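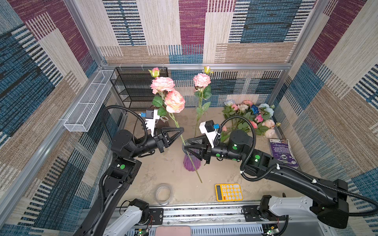 Volume 3, page 63

Furnishing fabric

Furnishing fabric is cloth made for use in rooms and on furniture, as distinct from cloth made for clothing. The term covers curtain material, upholstery cloth, loose covers, cushion covers, wall hangings and the fabric used on screens and panels. Carpets and rugs are usually treated separately, although some heavy flat-woven cloths are sold for both floors and seats. In the trade the word "furnishing" is often used alone, as in "a furnishing weight" or "a furnishing width".

Name and scope

In older British usage a dealer in such cloth was an upholsterer or upholder, and the cloth was called "stuff" or "hangings". "Furnishing fabric" became common in shop catalogues in the nineteenth century. American writers tend to say "home furnishing textiles" or "decorator fabric", the second of which usually means a printed cotton of medium weight.

The line between furnishing and dress cloth is not fixed. Denim, corduroy, velvet and linen are used for both. The furnishing grades are as a rule heavier, wider and more tightly woven, and may carry a finish or backing that would make them unpleasant to wear.

Fibres

Wool was for a long time the main fibre for hard-wearing seat covers in northern Europe. It takes dye well, does not catch fire easily and recovers its shape after being sat on. Its weakness is moth. Cotton is cheaper and prints clearly, but it creases and is more easily marked. Linen is strong and cool to the touch and fades less evenly than wool. Silk has been used for curtains and wall coverings in grand houses, where sunlight gradually destroys it. Silk curtains are for this reason normally lined, and often interlined as well.

Man-made fibres came into general use after the Second World War. Viscose gives shine at low cost but is weak when wet. Polyester is strong, holds a pleat and resists sunlight. Acrylic dyed before spinning is used for awnings and garden seats. Polypropylene, also called olefin, does not absorb water and is common in cheap upholstery and in carpet. Most modern upholstery cloths are blends.

Weaves

Plain weave is the simplest structure, with each weft thread passing over and under one warp thread at a time. Canvas, calico and chintz are plain-woven. Repp is a plain weave with a raised rib, made by using threads of different thickness or by crowding one set of threads over the other. It was widely used in public rooms and railway carriages.

Twill weaves show a slanting line and are thicker for the same yarn. Satin weaves have long floats and a smooth face, which snags easily. Pile cloths, such as velvet and moquette, have an extra set of threads that stands up from the ground. Moquette may be cut, uncut or a mixture of the two, and its pile is usually wool or a wool blend on a cotton backing. It is best known in Britain as a seat covering for buses and trains.

Figured cloths need a loom that can lift threads singly or in small groups. The dobby loom manages small repeating shapes such as diamonds and dots. The Jacquard loom, in use from the early nineteenth century, allows large pictures and flowers. Tapestry cloth sold by the metre is Jacquard-woven and should not be confused with true tapestry, in which each area of colour is worked by hand with its own weft.

Stripes, checks and blocks

A stripe along the length of a cloth is made by setting out coloured threads in the warp. It costs the weaver little once the warp is prepared and was the usual ornament for ticking and deckchair canvas. A stripe across the cloth is made by changing the colour of the weft. Where both are used together the result is a check.

Block patterns divide the cloth into squares or rectangles, each of one main colour or texture. They may be woven, printed or pieced together from separate cuts. In woven block patterns the blocks are often given fine lines running in different directions, so that two neighbouring areas in similar shades can still be told apart. Rib and cord effects are imitated in print by drawing the lines in a lighter and a darker tone of the ground colour. From a distance of a few paces, a good print of this type is hard to tell from a textured weave.

Dark reds, blues and browns have been favoured for seating because they hide wear. Pale grounds such as sand, cream and off-white are more usual in curtains. The two are often placed side by side in block patterns, where the pale areas lighten the whole.

Printing

Block printing by hand, using carved wooden blocks, was established in Europe by the seventeenth century under the influence of Indian painted and printed cottons. Copper plates allowed finer lines and larger repeats in the eighteenth century. Engraved rollers followed and made printed cotton cheap. Screen printing spread between the two world wars and suited small firms, as a set of screens cost far less than a set of rollers. Rotary screens and, later, digital printers now account for most output. Digital printing has no fixed repeat and can be done in very short lengths, though its colour may lie closer to the surface.

Flodilton

The small mill town of Flodilton had a modest trade in heavy furnishing cloth. The principal works was the Gudlow mill, which made repp, corded seat cloth and a reversible striped hanging sold under the name Lindsay. At its largest the mill employed 1,075 people, many of them in mending and finishing. Kenneth Yule, manager there for much of the later period, moved the looms over from wool to a wool and nylon blend and gave up dress cloth altogether.

The Lindsay cloth was woven with a warp of two colours and a weft of one, so that the stripe appeared light on one face and dark on the other. It was bought mainly for chapels, reading rooms and boarding houses. Struan Geddes, a designer at the mill, later broke the stripe into oblong blocks. This version, listed as Lindsay Block, sold less well at first but stayed in the pattern books longer than the original. Pieces were sold in lengths of 70 yards.

After the mill closed, the name and some of the drawings passed to Londetti, a converting firm, meaning one that buys plain cloth and has it printed and finished by others. Londetti reissued several of the block patterns as prints. Tihomir Matić, in his account of the firm, argues that the prints were closer in colour to the early Gudlow samples than the last woven pieces had been, the mill having changed its dyes more than once. Yamila Bustos disagrees and holds that the samples Matić used had faded unevenly in storage. The question has not been settled, and the dye books for the middle years are missing.

Testing and grading

Upholstery fabric is tested for rubbing, tearing, seam slippage, pilling and fastness to light. The Martindale test, usual in Britain and the rest of Europe, rubs a sample with a standard wool cloth in a looping path until threads break. The result is given as a number of rubs. American makers more often quote the Wyzenbeek test, in which the sample is rubbed to and fro. The two do not convert into each other.

Fastness to light is graded by exposing the cloth beside a set of blue wool standards that fade at known rates. In the United Kingdom, furniture sold for the home must also meet fire safety regulations, and cover fabrics may be treated on the back to pass. The treatment can stiffen the cloth. Washing may remove some types.

Care

Loose covers in cotton or linen are usually washable but may shrink, and are often cut with an allowance for it. Pile cloths are brushed in the direction of the pile. Fixed upholstery is cleaned with a soft nozzle and, where needed, with foam used sparingly. Water left standing on viscose velvet leaves a mark that seldom comes out. Striped and block-patterned cloths should be tested for bleeding at a seam where a dark colour meets a pale one.

Curtains last longest when lined and when hung clear of radiators. Gilberto Paucar recommends turning curtains end for end, or swapping the left and right of a pair, where the make-up allows it.

See also: Chintz; Dobby loom; Jacquard; Moquette; Repp; Ticking; Upholstery

Entry last revised 21 May 2022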